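Marnel folding stool, after 196 kilometers of road walking

I bought the Marnel folding stool in October, before I started to walk the road from Tenholm to Carhuamaca in day stages. My knee does not like long standing, and on this road there are few places to sit. I wanted something I could open, use for ten minutes and carry again.

The stool weighs 765 grams on my kitchen scale, with the bag. It opens in one movement, and the three legs lock with a small click. On asphalt it stands very well. The rubber feet do not slide, also when the road goes down a little. On soft ground beside the road it is different — the feet sink, and you sit lower on one side than on the other. I put a flat stone under the bad leg, and this helps.

The seat is narrow. For a short rest it is fine, for lunch I would like more. My older stool from Allton had a wider seat, but it was heavier and the cloth tore in its second summer. The Marnel cloth has no damage yet.

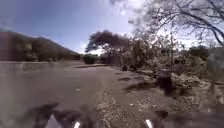 The road on the Carhuamaca side, with a hill to the left and dry brush to the right.

What I do not like is the bag. The cord is too short to close with cold hands, and the strap turns on the shoulder. I changed it for a strap from an old camera bag.

I give 4 from 5. If you walk mostly on hard road, I can recommend it. For sand or wet fields, look for wider feet.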